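Chapter 2

Letters, Cookbooks and Minute Books: How a Small Congregation Remembers Itself

When I first began visiting the older Jewish families of Lencombe, I carried a list of questions I had typed up the night before, and I was rather proud of it. I wanted to know when the first prayer services were held, who had led them, and where the Torah scroll had come from. I got very few answers. What I got was coffee, and a slice of something with raisins in it, and then, usually when I had my coat half on and was looking for my keys, a shoebox.

This chapter is about the shoebox. In Chapter 1 we looked at the public record of small-town Jewish life: the deeds, the census pages, the notices in the local paper. Those sources are wonderful for telling us that a congregation existed, and where it met, and sometimes what it paid for coal. They are much less good at telling us what it felt like to belong to one. For that we have to turn to the things people kept at home, often without any idea that a student might one day want to read them.

Let me start with a single object. Among the papers of the Lencombe congregation is a cookbook, typed on an office machine and bound with two loops of kitchen string. It has no date. The recipes are what you might expect (honey cake, stuffed cabbage, a great many kinds of kugel), and for years it was treated as a pleasant curiosity and nothing more. Then a retired schoolteacher named Jacobus Potgieter, who was helping to sort the collection, noticed that the women who contributed had signed their recipes in different ways. Some gave a full name. Some gave a husband's name. And a handful gave the name of a town, so that we have the noodle pudding of "Mrs. Adler from Brerkow" sitting next to the noodle pudding of "Mrs. Adler from Wogan."

Now, why would anyone need to know that? Well, within the congregation it mattered a good deal! The Brerkow families made their pudding with pepper and the Wogan families made theirs with sugar, and each side believed the other had gone badly wrong somewhere. Potgieter took those little labels and set them beside the burial society's ledger, and found that the families had also bought their cemetery plots in two separate rows, according to where their parents had been born. So a quarrel over pudding led us to a pattern of settlement that no deed or census page had made plain.

I tell my own students this story every September, and somebody always asks whether it isn't a lot of weight to put on a noodle pudding. It is a fair question, and we will come back to it in the section on evidence. For now I would only ask you to notice how the work was done. The cookbook by itself proved very little, and so did the ledger. It was reading them side by side, slowly, with a pencil, that brought the pattern out.

What we mean by "household sources"

Throughout this chapter I use the phrase household sources for any record made or kept in the home for private reasons. Letters belong here, of course, and so do recipe cards, school reports, wedding invitations, holiday greetings, and the names written inside the covers of prayer books. Minute books are a borderline case. They were official records, but in a small congregation the secretary very often kept them in a kitchen drawer, and they tend to pick up the habits of the kitchen. The Lencombe minutes for one spring break off in the middle of a discussion of the roof so that the secretary can write down how long to soak the beans.

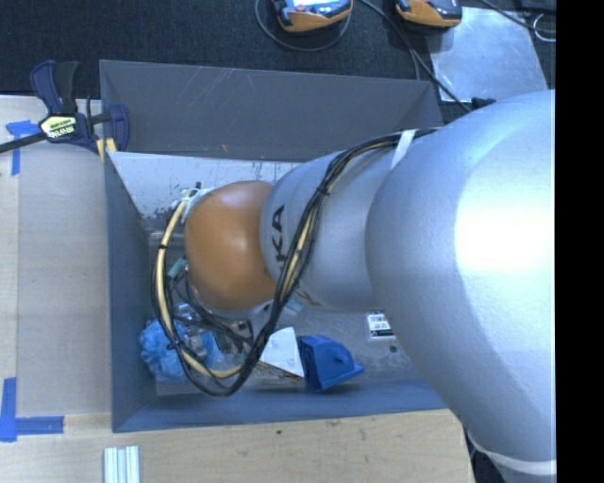
You should be warned that household sources are uneven. Families save what pleases them. They keep the letter that announces an engagement and throw out the one that breaks it off. Passover is remembered warmly and at length, perhaps because so many people sat at the same table for it, while an ordinary Sabbath in an ordinary winter may leave no trace at all. When you meet a gap of this kind, try not to fill it too quickly. Write down that it is there, and go on.

There is also the matter of language. Many of the letters you will read in this unit were written in Yiddish by people who were beginning to think in English, and the two run together in the most charming way. A boy writing home from Tultum asks his mother for "a sveter, the blue, nisht the brown." The translations printed here try to keep a little of that mixture, and where a word could be read in more than one way I have put both readings in the notes.

The Lencombe collection was opened to readers in 2000, and the catalog now lists 2636 items. You will be working with only a small selection, which you will find in the documents section after the chapter. Please read the letters through once for pleasure before you begin on the exercises. I mean this quite seriously - the people who wrote them were often very funny, and it would be a shame to miss the jokes while hunting for the dates.

We begin with the cookbook, and with the first Mrs. Adler.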